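Uvis 2 – Retro Game Cartridge Adapter
Clurlow

Overview
The Uvis 2 plays original 16-bit cartridges on a desktop computer over USB. It reads the cartridge into memory at startup and passes the data to the bundled Giro front end, which handles video, sound and controller input. Save data is written back to the cartridge when the session is closed from the menu.

Compatibility
The current firmware list covers 1,566 cartridges. Japanese and North American releases are listed separately, as save formats sometimes differ between regions. Cartridges with an added math chip need firmware 53 or later. Light gun games are not supported.

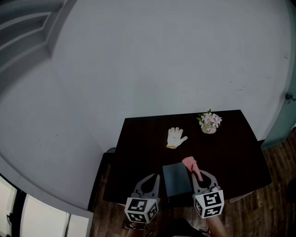

White glove and potted artificial flowers on a dark tabletop.

Video and input
Output is scaled in whole steps only. Scanline and color filters are off by default and can be set per game. Two controller ports are fitted on the front – both accept original pads without an adapter. Multitap support is limited to sports and party titles on the firmware list.

Translation patches
Giro applies patches at load time and leaves the cartridge untouched. Patch files must match the region and revision of the game. Role-playing games with battery saves should be backed up first (Menu > Save > Export).

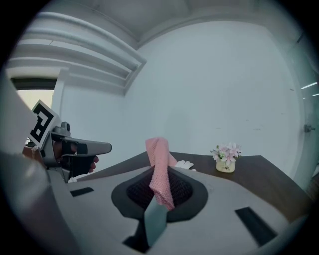
Pink knitted cloth, folded upright.

In the box
Uvis 2 adapter
USB cable, 66 inches
Dust cover for the cartridge slot
Quick start sheet

Optional
Fallahi slot insert for handheld cartridges, sold separately. Requires firmware 53.

Notes
Disconnect the USB cable before changing cartridges. Games are not included.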